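Sesstead Parish Weather Ledger: Data Card

Search this catalog Go

The Sesstead Parish Weather Ledger is a transcribed set of daily weather notes kept in the parish of Sesstead. It is maintained by the Zitside Records Office. Release 3 was issued on 29 Oct 2018 and replaces all earlier releases.
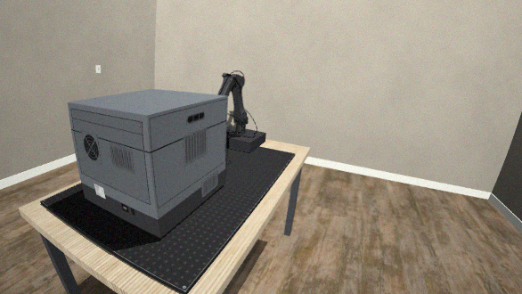
CONTENTS AND FORMAT

The release holds 852 ledger pages in two files. The file pages.csv gives one row per page, and the file entries.csv gives one row per daily note. Both are plain text in UTF-8, with commas as separators and a header row.

Temperatures are given in the unit used by the original writer. Wind terms such as "fresh" and "stiff" are kept as written and have not been matched to any scale.
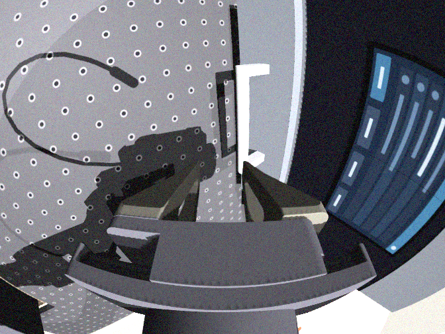
Rainfall is recorded in inches. A blank field means that no reading was entered, and it must not be read as zero. Where a word could not be made out, the field contains a single question mark.

Known Gaps

The notes for April 2002 are missing from the source volume. Pages from the Tedesco farm station follow a different column order and are marked T in the station field.

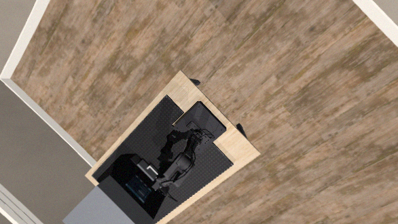
Workbench on a wood-plank floor, viewed from overhead.

Transcription was directed by Kaan Işık and checked by Doğukan Gündoğdu. Each page was typed twice, and differences were settled against the original volume.
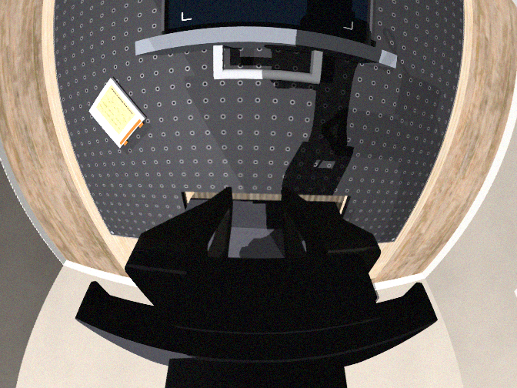
Corrections should be sent to the Records Office with the page number and the date of the entry. Accepted changes appear in the next release. The data may be reused for any purpose, provided that the ledger title and release number are cited.

Shares 2 | Comments 3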